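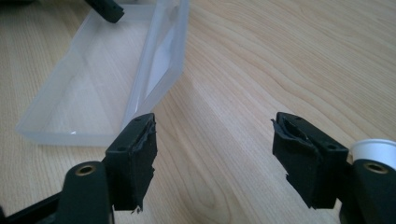
Raíssa Lacerda asked in last year's feedback form why the call went out before the reading room hours were settled, and suggested that applicants be told plainly how much of the work is done sitting down. Both points are dealt with in this year's text.

Cataloguing Assistant (Seed and Herbarium Collections), fixed term
Milcombe Botanical Archive, Odville

The post

Milcombe Botanical Archive wishes to appoint one Cataloguing Assistant to work on the Atetti bequest, a private collection of pressed plants, seed packets and field notebooks. The bequest contains 2,165 mounted sheets and 1,010 seed packets. The sheets have been frozen and surveyed for pest damage. The packets have been surveyed but not opened.

The appointment is full time and begins in July. It is fixed term, with the possibility of an extension if the notebooks are added to the programme. The post reports to Ursina Schnyder, Collections Manager.

Duties

The assistant will:

Create a catalogue record for each sheet, using the label, the determination slips and any pencil notes on the mount.

Open, inspect and repack seed packets, recording the condition of the contents and the text on the original packet. Original packets are kept with the seed in all cases, including where the paper has failed.

Check plant names against the archive's own list and pass doubtful names to the Collections Manager. The assistant is not expected to make new determinations.

Match locality names to modern maps. A good many labels use the collector's abbreviations, and the key to these is incomplete. Localities that cannot be settled are entered as written, with a query — guesses are not to be entered in the locality field.

Prepare material for readers on request and return it to store.

Keep the temperature and humidity log for the lower store.

Working pattern

Most of the day is spent seated at a bench or a screen. Label reading is close work under a lamp, and staff are expected to take a break from it each hour. The remainder of the time involves standing, fetching boxes and climbing a short library ladder. The heaviest boxes are moved by trolley and lift, and no one is asked to carry them on the stairs.

The reading room opens at 10 a.m. and closes at 4 p.m. The assistant covers the desk for two sessions a week. Cataloguing hours outside those sessions may be arranged with the Collections Manager, provided that the seven core hours of each working day include the middle of the day.

The lower store is kept cool throughout the year. Warm clothing is advisable.

Output

Records are checked in batches of 200. A batch is returned for correction if more than three records contain an error in the name, the collector or the sheet number. Errors in free-text notes are marked but do not cause a batch to be returned. There is no weekly target during the first month.

Person specification

Essential:

Experience of entering structured data accurately, in any field.
Ability to read difficult handwriting in English. A short transcription exercise forms part of the interview.
Careful handling of fragile material.
Willingness to follow an existing cataloguing standard, including the parts of it that are under review.

Desirable:

Some knowledge of flowering plant families.
Reading knowledge of Latin, French or German.
Previous use of the Ueda cataloguing system. Training will be given, and candidates who have used another system are at no disadvantage.
Experience in a library, museum or seed store.

A degree is not required. Applications are welcome from people returning to work, and from those whose experience was gained in unpaid roles.

Terms

The salary is on the archive's Grade 3 scale. Annual leave is pro rata for the length of the contract. The archive closes between Christmas and New Year and these days are not deducted from leave. Up to 3 days of paid study leave may be taken for relevant short courses.

The building has step-free access to the reading room and the main office. The lower store is reached by lift. The bench in the sorting room is adjustable in height; the screen desks are not, but a replacement can be ordered before the start date.

How to apply

Applicants should send a letter of no more than two pages and a list of previous posts, paid or unpaid. The letter should refer to each of the essential points in turn. Please do not send certificates at this stage.

Include the names of two referees. Referees will be contacted only after interview, and only for the candidate to whom the post is offered.

Interviews will be held in Odville in June. Travel costs within the county are refunded on production of receipts. Candidates from further away should ask about costs before booking. The transcription exercise lasts 30 minutes, and a magnifier and lamp are supplied. Candidates who need the exercise in another form should say so in their letter.

Questions about the duties should be put to Ursina Schnyder. Questions about pay, leave or access should go to the archive office, which is staffed in the mornings only.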